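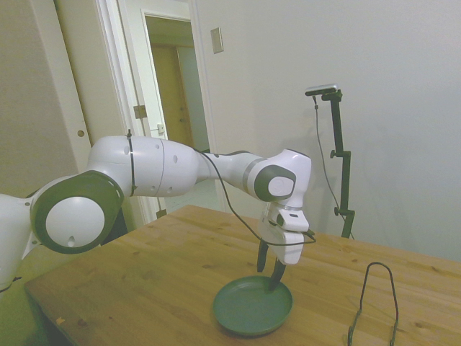
A shallow dark green plate on a light wooden table.

FOR IMMEDIATE RELEASE

Stesum opens a tableware lending shop in Drondon

Families, clubs and small companies can borrow real plates for their parties from the new shop on Du Street

DRONDON. Stesum, the tableware company, opens its first lending shop on Sat 12 April. The shop is at the lower end of Du Street, next to the old post office, and it will lend plates, bowls, cups and cutlery to everybody who organizes a meal for more people than the kitchen cupboard can serve. The name of the service is Drivine.

Until now Stesum has lent tableware only to restaurants and hotels, and only in large orders. In the last two years the company received many requests from private persons. They wanted plates for a wedding in the garden, for a school party or for the birthday of a grandmother, and Stesum had to send them away because the smallest order was 800 pieces. With Drivine the smallest order is one crate.

One crate holds 20 place settings. A place setting is one dinner plate, one small plate, one bowl, one glass, and knife, fork and spoon. Customers who do not need the complete setting can also take crates with only plates or only glasses. The crate is closed with a lid and has two handles, and it fits in the trunk of a normal car. When it is full it is heavy, so we recommend that two persons carry it.

How the lending works

The customer reserves the crates in the shop or by telephone, and picks them up on the day before the event. The lending time is three nights. A longer time is possible outside of the busy season, when no other customer has reserved the same crates.

The price is $10 for each crate, and it is the same on weekdays and on weekends. There is also a deposit, which the customer gets back when the crates return. Small damages are included in the price. If a plate is broken, please put the pieces in a paper bag and write on it what it was, so that the shop can replace it before the next customer. Only when more than three pieces of one crate are broken or missing, the cost of these pieces is taken from the deposit.

It is not necessary to wash the dishes. Please remove the rest of the food, put everything back in the crate in the same order and close the lid. The washing is done by Stesum in the back part of the building, where the company already washes the tableware of its restaurant customers. People who like to wash the dishes themselves are free to do it, but the shop will wash them a second time.

What is in the collection

At the opening the collection has 1,399 pieces. Most of them are stoneware in quiet colors: cream, gray and dark green. The plates are shallow with a low edge, which is good for salads, cake and grilled food. For soup and stew we advise the bowls, which are deeper and a little bit wider than a usual cereal bowl.

The colors can be mixed. Stesum chose them to look well on wood and also on a white tablecloth, and the company asked its restaurant customers which colors they order again and again. Dark green was the favorite of these customers. It was also the most difficult one to find in a glaze that stays nice after many washings, and for this reason the green crates are at the moment fewer than the cream ones. More green plates are ordered and should come in August.

The shop does not lend tablecloths, chairs or tables. It has a list of other businesses in the Drondon area who do this, and the list is free to take at the counter.

Why a shop and not only a website

"We wanted that people can hold a plate in the hand before they reserve it," said a spokesperson of Stesum. "On a screen all plates have the same weight. In the shop we have one table laid with each color, and the customers can move things and try what they like."

The spokesperson added that the company does not want to compete with paper plates for a quick picnic. "Sometimes paper is what you need. But for a meal where the people sit down for three hours, a real plate is nicer, and the fork does not go through it."

Opening day

On the opening day the shop is open from morning until late afternoon. Visitors can see the washing room in small groups, and there is coffee and plum cake, served on plates of the collection. Customers who make a reservation on this day pay no deposit for their first crate. For the visit of the washing room please wear closed shoes, because the floor is sometimes slippery. Children are welcome together with an adult.

Parking on Du Street is limited. For the pickup of crates there is a loading place directly behind the building, which can be used for fifteen minutes. The entrance to it is narrow and is not suitable for trailers.

After the opening, Drivine is open from Tuesday to Saturday. Crates can be returned in these hours at the back door. In the first months there is no return on Sundays, and the Sunday is not counted in the lending time.

About Stesum

Stesum lends and washes tableware for restaurants, hotels and canteens. The company has its office, its storage and its washing room in Drondon. Drivine is its first service for private customers.

Press contact

Stesum, Press Office, Du Street, Drondon
Journalists who want to visit the shop before the opening are asked to contact the press office some days in advance.

###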